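July, 7:40 a.m.

Floor first. The concrete in the back bay of the Birnard unit falls toward the drain, and I had assumed the fall was even. It isn't. With the long level laid across the frame footprint I get a low spot at the near left corner, deep enough to slide a washer under, and the rest within what I would call acceptable. I marked the low corner with chalk and put a shim under the aluminum there. The bubble now sits between the lines in both directions. I checked it again after coffee and it had not moved.

The extrusion is the Daketti stock, silver, same profile all the way around the base. The T-nuts that came with it are a poor fit. They go into the slot without trouble but turn only partway, and then the bolt feels tight when it has not gripped anything. I lost most of an hour to this last week before I took one apart and looked at it. The Pētersons nuts are better, and I have replaced the ones at the base corners. The ones higher up can wait until I have more.

Diagonals are equal across the base. I measured corner to corner twice each way, with the tape hooked on the outside edge both times, and got the same reading. So the base is square. The posts are another matter. The right rear one leaned slightly outward before the brace went on, and the brace has pulled it in but not all the way. I loosened both ends, pushed the post with my shoulder, held the square against it and retightened. Acceptable.

9:15 a.m.

Board in. It is 940 mm on the short side, and it dropped between the rails with a small gap all around. I did not fix it down. The old one was taped at the corners, and the tape lifted, collected dust and left a ridge of adhesive that took solvent to get off. A loose board can be picked up and turned over when one face gets too bad. The cost is that it can creep if somebody kneels on the edge. I have put a pencil tick on the rail and another on the board so I can see whether it has.

The white surface shows everything, which I count in its favor. On the gray concrete a small part is gone the moment it lands. On white I can find it from standing height. The drawback is that it also shows pencil, shoe rubber and whatever comes off the cables when they drag. I tried three things on a test patch at the far edge: plain water, dish soap and the Troren cleaner. Water moved the graphite around and made a gray smear wider than the line had been. Soap lifted most of it. The Troren took off the rest but left a dull area that I can see at a low angle, so I will keep it for adhesive and nothing else.

Pencil lines are my own fault. I drew a center line and a few position marks the first day and pressed too hard. Next time, softer lead.

1:30 p.m.

First run of the block work took 59 minutes including setup, longer than I wanted. Most of the loss was in getting up and down from the floor. Pick up the red cube, carry it over, set it down, pick it up again. The action itself is short. Kneeling on concrete is the slow part, and I have ordered a foam pad.

The cube is easy to see against the white, no complaint there. It does slide more than I expected when it is set down off-square. Sanding the faces lightly might help. I would want to try that on a spare before I touch the good one.
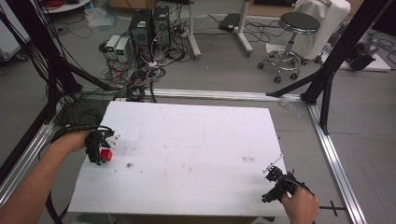

Cable routing is the thing to fix tomorrow. A loop on the concrete is fine until I shift my weight, and then it is under a knee. I thought about running it over the top rail with a couple of hook-and-loop ties and letting it hang, but then the weight is on the wrist. Alternative: along the left base rail, clipped into the slot, with slack only for the last stretch. I will try the second one first. It needs no drilling.

4:50 p.m.

Swept the bay and went around the frame with the vacuum. Grit gets into the extrusion slots, and the brush attachment does not reach the bottom of them; a dry paintbrush does. Wiped the board with soap and water, two passes. The brown marks lightened but did not come out. Either they are in the surface or they are something soap does not touch.

The count on the log sheet is now more than 4,000 placements since the start of the old board. I will begin a new column for this one.

Checked the ticks before leaving. Board has moved a pencil-width toward the drain. Will look at it again in the morning before anything is set on it. To bring: foam pad if it has come, slot clips, softer pencil, the short hex key I left on the kitchen counter.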